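Horoso README

Hi, and thanks for picking this up! I'm Emlyn Yorath, I wrote Horoso mostly on my own, and this file is what you should read before you point it at a mailing list you care about.

Horoso takes a plain list of newsletter subscribers and works out who still opens your mail, who has drifted off, and which subject lines pulled them in. It runs on your own computer (Windows or Mac), reads a CSV, and writes a CSV back. No account to set up, no monthly fee.

What's in the folder

horoso - the program itself
settings.txt - all the knobs, one per line
sample_list.csv - 800 made-up subscribers to play with
sample_sends.csv - a record of test mailings to go with them
CHANGES.txt - what I broke and fixed

Getting started

Unzip everything into one folder and keep it together. Start Horoso, choose sample_list.csv, then sample_sends.csv, and press Sort. You'll get a new file called sorted.csv with an extra column on the end marked warm, cool or gone. Once that works, try your own export. The columns it needs are email, joined and last_open, and the order doesn't matter. Extra columns are left alone (I have a client with a column just for birthdays, and it comes through fine).

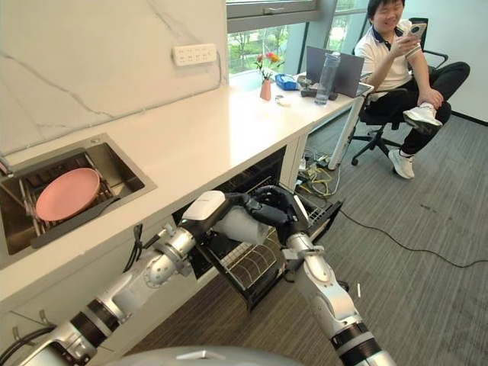
Subject lines get their own report, and it's the part of Horoso I have the most fun with. It groups your past subject lines by their opening words and shows you the open rate for each group, so you can see whether "Last chance" has worn out its welcome. The sample sends are written as if from a kitchen shop called Hurville, and one of them is a dishwasher mailing. If your shop sells anything like the open one under that long white countertop, try swapping "Big appliance savings" for something closer to how people talk at home, like "Who left the dishwasher open?" and send both versions to a small slice of your list first. Keep the two slices the same size or the report will grumble at you!

Settings you'll want to change

warm_days is how recent an open has to be for someone to count as warm. I ship it low, and if you only mail once a month you should raise it right away.

min_group is the smallest group of subject lines the report will show, set to 5. You can drop it to 2 but the numbers jump all over the place.

skip_domains is for your own addresses, so your test opens don't make you look more popular than you are. Ask me how I learned that one.

Limits

The basic license handles lists up to 700 names in your own files (the sample list gets a pass). The Pyo license takes the cap off and lets you run lists for clients. Opens are a shaky measure in any case, with some mail apps loading images by themselves, so please don't delete half your list on my say-so. Mail the gone group one more time first.

Known problems

Dates written day first get read as month first unless you set date_order. Accented names come out scrambled if your CSV was saved in an old spreadsheet format. Alun Morgan at Posbridge sent me a fix for that and I'm still testing it.

Last edited 21 June 2026. Bug reports are welcome, and please attach your settings.txt but never your real list.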